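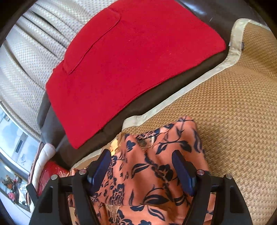
22 Aug 2018

Fabric work, living room setup. Target is the printed orange cloth on the woven rug, pick up and lay on the leather seat.

Went through the Marchal log before starting. 300 tries on file, 134 marked good. Most of the bad ones are double grabs, rug binding and cloth together. The Drasham planner still goes for the highest fold every time. OK for a thin cloth, poor for anything quilted.

Folding: no change. The best Baldale run got one towel into quarters and took 25 minutes over it. I would not call laundry solved, or tidying either. Picking up one known item off a floor is close.

To do:
Relabel the double grabs as their own class.
Ask Hidport for softer finger pads, same width.
Collect up to 1,000 tries before touching the planner again.
Red mat stays on the seat for the next set.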